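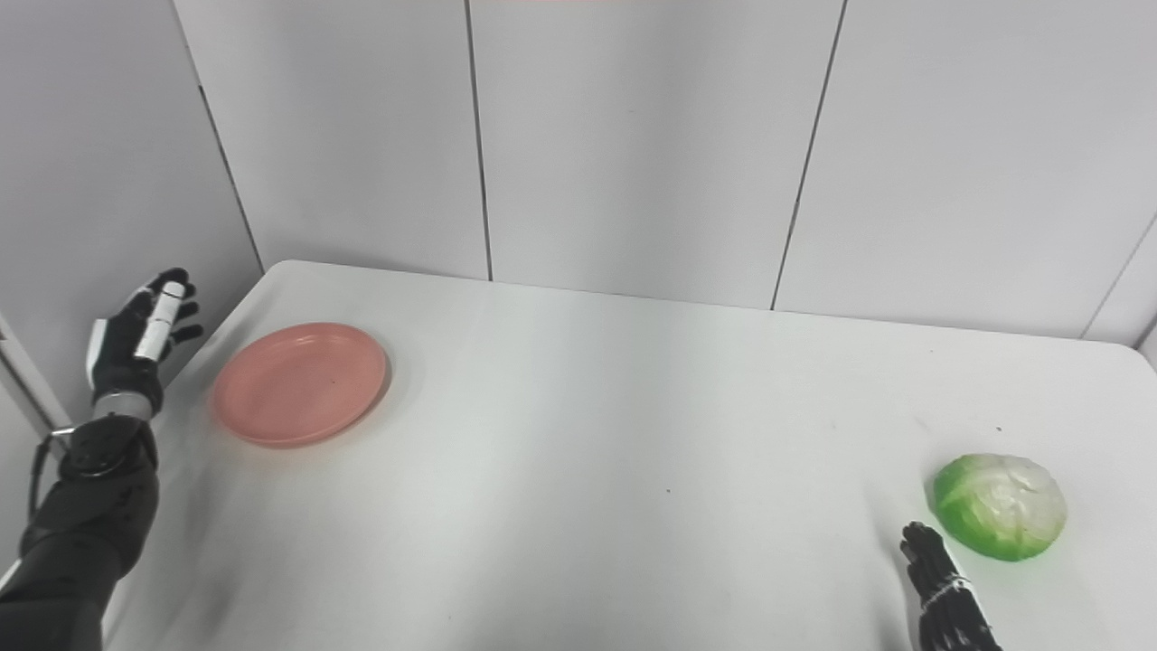
Taking kids to the Atano open day, worth the drive?

Posted by proluvia_mom

Has anybody been to the robot open day at Atano, out past Olmedo? The next one is Thu 2 April and it's 40 minutes each way for us. My two are 6 and 9 and they love anything with robot hands, but the little one is done with standing in line after five minutes. Do you get to see the robots up close or is it mostly slides? Also, is there anywhere to eat?

Flerkham_Fran

We went in November and I'd say go! There's a short talk first (skip it if they let you, my kids were climbing the chairs) and then they take you through in groups to the demo table. The one we watched longest was the kitchen one, with the two black hands, a pink plate and a cabbage. Yes, a whole cabbage. I thought mine would be bored silly and they were glued to it — my son still talks about the cabbage. It's slow, though. If your kids are expecting robots that dance or fight, warn them in the car.

You stand behind a rope but it's close enough to see the finger joints and the cable on the arm. Ask the staff stuff, they're really nice about it. I asked why they'd picked a cabbage and got a long answer about round things and leaves that I only half followed, lol.

Food is one coffee cart. Pack sandwiches.

gearbox80

its ok. parking is $3, bring cash

two_left_mittens

Fran covered most of it, but get there for the first group if you can. We ended up in the last one and there were 33 people in front of us, so my daughter saw mostly coats until a nice man let her through. The afternoon groups also get less time at the table. There's a bathroom by the front door and none further in — go before your group gets called or you lose your spot, like we did.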